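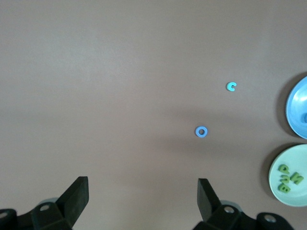 What surface do the foam letters need?

Any flat, dry, matte tabletop will do. On a glossy finish the thin pieces slide when a child pushes at the edge.

# Drimwood Foam Letter Sorting Set

The Drimwood set is a color-sorting and letter-recognition activity for one to three children at a table. Loose foam letters are placed on the tabletop and moved by hand into dishes of a similar color: greens to the green plate, blues to the blue bowl. Cyan letters are usually sorted with the blues, although the activity card allows either choice.

## Specifications

| Item | Value |
|---|---|
| Letter material | Closed-cell craft foam |
| Letter thickness | 4 mm |
| Dish material | Polypropylene, food-grade |
| Recommended age | 3 years and up |
| Packed weight | 400 g |
| Catalog number | RK-73 |
| Carton quantity | 13 sets |

Letters are die-cut and colored through the full thickness, so worn edges keep their color. Rounded shapes such as C and O have no front or back and may be placed either side up. Asymmetric letters read correctly on one side only.

## Use

1. Set the dishes at one side of the table, within reach of the child.
2. Lay out a few letters with open space between them.
3. Have the child name the color, then the letter, then place it.

For a harder version, put one letter in the wrong dish before starting. Fadime Akbulut's activity card, packed in the lid, covers this and a two-player version.

## Cleaning and storage

Dishes: top rack, up to 60 °C. Letters: damp cloth and mild soap, air dry flat. Do not use solvent cleaners on the foam. Store letters flat; pieces left folded over a rim for long periods keep the bend.

## Spare parts

Single letters and single dishes are sold separately by Flakum. State the color and the letter when ordering. Shades may differ slightly between batches. The March production run of about 4,000 sets uses the same foam stock as the current spares.

Technical contact: Dionysis Lazaridis, Rurkby office.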